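Saturday, July 17, 2021

Workshop, worktop job cont'd. In before six, nice and cool, no one on the stairs yet.

Picking up where Karim left off. His note says second coat of the Proris matt went on Thursday evening and he shut the windows afterwards, so whatever is in it now is in it. Tin was the pale grey from the Haltness order, not the leftover from December (that one's gone stringy, lid stuck down, do NOT open it near anything clean). Batch 184 on the lid. Wrote it on the inside of the cupboard door too as we always lose the tins.

Plan for today:
check the coat by eye and by hand
rub down any nibs, 400 paper, light
wipe, leave, third coat only if it needs it
refit back rail if Younes turns up with the screws

Hand test first. Palm flat, slowly, back edge to front. Couple of nibs near the wall end, a bit of drag at the corner where I think the roller was running dry. Front edge fine. Middle I couldn't feel anything at all. Took the nibs off with a folded bit of paper, three or four strokes each, then the tack cloth. Corner I've left alone, want Karim to feel it before I touch it.

Then the eye test, which is always more annoying. Overhead light is useless for this, flattens everything. Side light is better but then every shadow looks like a stain. Spent a good ten minutes last month scrubbing at a "mark" that was my own elbow. So: get right in close, look at the tone not the edges, then shift and look again. If it moves it's shadow. Wrote this on the board once, somebody wiped it. 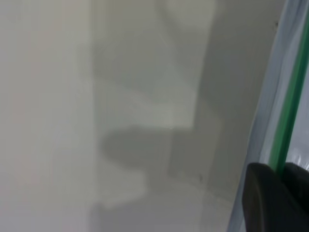

Close in on the pale grey-white. Squarish shadow with a darker rounded one under it, lighter band to the left.

Quite happy with the sheen, or lack of it. Lahlou's sample board came out with a silky look that we all said no to, and the Zernov one chalked if you so much as looked at it. This is nearer what was asked for. Colour I'm less sure of. Goes a touch warm where it's brighter, very slightly pink-beige, then plain grey in the shade. Could be the light, could be the tint. Need to hold the card against it at midday and again late on, and write down both.

Younes in at half nine. No screws. He'd picked up the 3 inch ones which would go clean through the rail and out the other side. Gone back for the short ones, also milk.

While waiting: cleaned the small roller properly (it had not been cleaned properly), cut 6 strips of the 400 and put them in the tray, labelled the tray. Emptied the dust bag. Masking tape along the wall is still good, leave it on til we've decided on the third coat, it'll only need redoing.

Younes back, looked the top over, says no third coat. I say one thin one and be done. Ringing Karim after lunch as he's the one who has to deliver it.

Rail dry fitted, 2 holes slightly out on the left, opened them up with the round file. Sits flush now. Not screwed down yet, wating on the coat decision.

To do / carry over:
colour card, midday and evening
Karim re corner and third coat
order more tack cloths, down to the last one
find who has the good side lamp
chuck the December tin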